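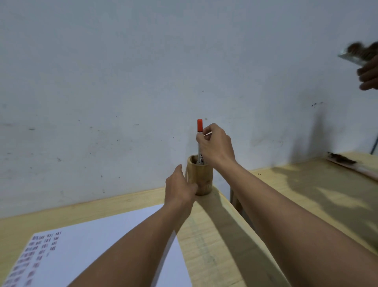

Consumer Studies, Unit 2
Handout 5: What "natural" and "green" mean on a label

Read this before the seminar and bring one item of packaging from home. Food wrappers are fine, but cleaning products and stationery usually give us more to argue with.

Where we left off

Last time we looked at price claims ("was", "now", "up to half off"). Those are slippery, but at least a price is a number and somebody can check it. Claims about being kind to the planet are harder to pin down. Much of the wording is chosen so that there is nothing to check in the first place.

Three kinds of claim

1. The claim that says nothing. "Eco-friendly", "planet-kind", "made with nature in mind". Ask what would have to be true for the statement to be false. If you can't think of anything, you are reading decoration.

2. The claim that is true and beside the point. A bottle may be free of a substance that no maker of such bottles would use anyway. A notepad may be "recyclable" in a town that doesn't collect that kind of card. I am wary of "recyclable" generally. It tells you what might be done with a thing, and leaves open whether anyone does it.

3. The claim that is true of a part. The lid is plant-based, the rest is ordinary plastic. The words on the front seldom say which part they belong to. Look for the small print on the back, and if you have to tilt it to the light to read it, make a note of that too.

Some claims fall between these. Don't force them.

The material question

Bamboo comes up every year, so we may as well deal with it. Students tell me bamboo is green because it grows fast. It does grow fast. That is a fact about the plant while it is in the ground. It doesn't tell you what was cleared to make room for it, what glue or varnish was used, how far the finished thing travelled, or how long it lasts in use. A plain section of stem used as a pot is one sort of object. A board pressed from strips and resin is another, and cloth made from bamboo pulp has been through a good deal of chemistry before it gets near a sock. One word on the label covers all of them.

The same goes for cork, hemp, wool and paper. I have nothing against any of them. I only object to the name of a raw material being offered as if it settled the matter.

There is also the thing you already own. A jam jar holds pens perfectly well. Very little marketing will point this out.

Worked case: Vasel

Vasel sells refillable surface cleaner. The pack says "400 bottles saved". Saved by whom, and over what period? Our group wrote to ask in October and had a polite reply which said the figure was "based on typical household use". We wrote again asking what typical use was, and have heard nothing since. That doesn't prove the figure is wrong. It does mean we can't use it, and neither should a shopper.

Note also the word "saved". A bottle you would never have bought has not been saved.

Worked case: Clomolano and Amaral

Clomolano make school bags and print "carbon neutral" on the swing tag. Their website says this rests on tree planting paid for through another firm, Amaral. Amaral's page gives 785 hectares planted and shows a map with no scale. It doesn't say how many of the trees are still standing, or whether the land would have been planted without the money. It may all be above board. My complaint is that the reader is handed from one company to the next and arrives with less than they set out with.

Try the search yourselves before the seminar. Stop after 12 minutes and write down where you got to. An ordinary buyer would have given up long before that.

What about logos?

Treat them with some care. Some marks are given by outside bodies that inspect and can take the mark away. Others are drawn by the company's own designer and happen to be round and green with a leaf in them. Find out who awards it, who pays for the inspection, and whether anybody has ever lost it. If the last answer is no, I would want to know why.

For the seminar

Pick one claim from your packaging and copy it out exactly, capitals and all. Say which of the three kinds it is, or why it doesn't fit. Then write the plainest honest version you can. Most come out shorter and a good deal duller.

Written work of one side is due 21st November. Please don't send me a list of brands you dislike. I can't mark that.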